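Keeping a gaming corner clean, quick version

14 April 2023
By Coralie Hollis
16 comments | 357 shares

Quick one this time, typing between loads of dishes. Lots of mail about dusty consoles and sticky buttons after the last column so I'm dumping everything I've got on it. No particular order. Skip what you don't need.

Controllers first

Unplug it, or pull the batteries. Every time. I've typed that so often I could do it asleep.

Dry wooden toothpick around the seam where the two halves meet. Gross stuff comes out. Drag it along, wipe the pick on a paper towel, drag again. Don't push down into the crack, just along it.

Then a cloth with a little rubbing alcohol. Cloth damp, never the controller. Don't spray anything straight at it. Test the back first if it's a colored or glossy shell, some of the printing comes right off — I lost half the letters off a Heltent pad that way and now I play by memory.

Sticky buttons: cotton swab, bit of alcohol, run it around the edge of the button, press the button a bunch, let it sit. Do it again tomorrow if it's still slow. If soda went in there it'll probably need opening up. That's a different column and a smaller screwdriver.

Stick drift. Cleaning sometimes helps, sometimes does nothing. Try the dead zone setting in the game before you buy a new pad. Clulesano has it buried under Controls, then Advanced, then you have to scroll. Bumped mine up a couple notches and my poor paladin quit walking into the lake.

Consoles and PCs

Power off, unplugged, cooled down. Take it out of the cabinet. Really out, onto a table or the porch steps.

Canned air in short bursts, can upright. Hold the fan blades still with a finger or a swab so they don't spin. No house vacuum nozzle inside the case. A soft brush attachment on the outside vents is fine.

Filters on a PC case usually slide out or pop off on magnets. Rinse under the tap, shake, let them dry all the way. Overnight. I mean it about overnight.

Leave space behind the console. A hand's width at the very least, more if you have it. If the cabinet has a solid back, either cut a hole for air or leave the door open when somebody is playing. Mine shut itself off in the middle of the second dungeon in Zurnitz and I blamed the game for a week. It was the cabinet door.

Floor is the worst spot for a tower if you have carpet or a cat. Get it up on anything. Upside-down crate, low bench, an old end table with the legs cut short.

Smoke and candles — the film gets in the fans and it's sticky and the dust sticks to that. Move the candles.

Keyboards

Upside down over the trash can, tap the back. You'll be sorry you looked.

Take a photo before you pull any keycaps. Pull caps only if it's the kind made for it, most laptops are NOT. Caps go in a bowl of warm water with a drop of dish soap, swish, rinse, lay out on a towel face up then flip them later. Don't put them on the heater to hurry things. They warp.

While they dry, go over the board with a dry paintbrush. Cheap one inch brush, the kind for trim. Best tool in the drawer.

The long keys (space bar, shift, enter) have a little wire under them on lots of boards. Go slow, or leave those on and just wipe.

Headsets

Ear pads come off more often then people think. Look for a seam, pull gently. Fake leather gets wiped with a damp cloth and a bit of mild soap, then a plain damp cloth, then dried. No alcohol on that stuff, it cracks. Fabric pads can usually be washed by hand in the sink. Squeeze, don't wring.

Foam tip on the mic, same thing. Hand wash or replace, they're cheap.

Hang the headset on something. A cup hook under the desk edge works. Drill a little pilot hole, screw it in by hand, done. Check the thickness of the desktop before you pick a hook, please. A reader in Rutherford wrote to say hers poked right up through the top, next to the mouse.

Cables

Label both ends. Masking tape folded over like a flag, marker on it. Do it when the cable is new and you still know what it belongs to.

Bread bag clips on the thin ones. Hook and loop ties on the fat ones. Zip ties only for something you never plan on moving, and then you'll move it.

Don't wrap a controller cord tight around the controller. Loose coil, one tie. The cord breaks right where it bends hardest, by the plug.

A power strip can go under the desk on two screws, most have the keyhole slots on the back. Trick for spacing: lay paper over the back, rub with a pencil so the slots show up, tape the paper to the desk and drive your screws through it. Tear the paper away. Not on a strip that has a heater plugged into it though, and a heater shouldn't be on a strip anyhow. Wall outlet for that.

Old boxed games

People keep asking. Cardboard big-box games want to be standing up like books, snug, not crammed. Stack them flat and the bottom one caves in sooner or later.

Not the attic and not the basement if yours is damp. Inside closet shelf is good. A closet on an outside wall can get clammy in winter so leave a gap behind the boxes.

Price stickers: hair dryer on low, keep it moving, lift a corner with a fingernail and peel back flat against itself. Slow. If it starts to take the print with it, stop and live with the sticker. I've got a Zurnitz box with a drugstore sticker on the front and it's got a kind of charm.

Musty manuals: stand them open in a dry room for a few days, out of the sun. Then in a lidded tub with an open dish of baking soda next to them, not touching. Check after a week. Sometimes it takes two rounds. Real mold with fuzz on it, bag it and keep it away from the others.

Discs: soft cloth, wipe from the middle straight out to the edge. Not in circles. Never paper towels. Cracked cases are easy to swap, blank ones are sold in packs and the paper insert slides right out.

Floppies — copy them now if they still read. Don't wait for a rainy weekend.

Cloth maps. Iron on the back, low, no steam, with a clean pillow case in between. Or just hang it from a clip strip and wait for the creases to relax. I did that with the Clulesano map in September and it's mostly flat.
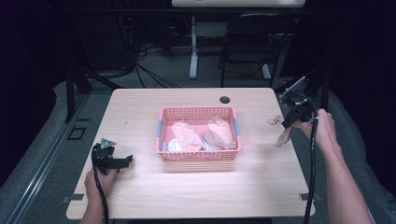 Household Shorts, No. 54

Microfiber and other cloths

Wash them separate from towels. Towels shed and then your cloths put lint on the screen instead of taking it off. No fabric softener, no dryer sheets. Low heat or hang them.

One for screens, and that one never touches anything else. Fold a corner and put a stitch of bright thread in it so everybody in the house knows. Screens get dry cloth first, then barely damp with plain water if you still see prints. No window cleaner! No paper towels either.

Old T-shirts are fine for shelves and desk legs. Not for screens or lenses.

VR lenses, dry lens cloth only, start in the center and circle out. Keep the headset out of direct sun, even in a bag by the window. The lenses can burn the display.

Snacks and drinks

Chopsticks for chips. My kids laughed and then they all did it.

Lidded cup, and put it lower than the desk. Small stool next to the chair. A spill on the floor is a spill on the floor, a spill on the desk is a keyboard.

If it does spill: power off, unplug, flip it over, leave it that way. Don't test it "just for a second." Give it a couple of days. Rice doesn't do anything except get rice in there.

Popcorn with no butter for long sessions. Pretzels. Grapes, frozen if it's hot out (cut them up for little ones). Cheese dust anything is banned at my house during co-op, this was voted on.

Chairs and floor

Wheels squeak or drag: tip the chair over, pull the casters straight out, cut the hair off with a seam ripper. Seam ripper beats scissors by a mile. Dry silicone spray on the axle if it still complains, over newspaper.

Retighten the bolts under the seat now and then. The wobble that drives you nuts is almost always those. The allen key is taped under my seat so I can't lose it.

Hard mat on carpet. On wood floors get the soft rubber wheels, they push right in with no tools on most chairs. Bring an old caster to the store if your not sure of the stem size.

Saving your saves

Not cleaning but it's my column. Before you open up any machine, back up the save folder to a thumb drive. Label the drive. My sister lost a whole party in Heltent's last one, 11 levels deep, over a fan swap that should've been nothing.

Still looking for a fix for a peeling rubber mouse grip, the gummy kind. Baby powder hides it for a day or so. If you've got something better put it in the comments, I do read them. Next time: desk lamps, glare, and that buzzing dimmer switch.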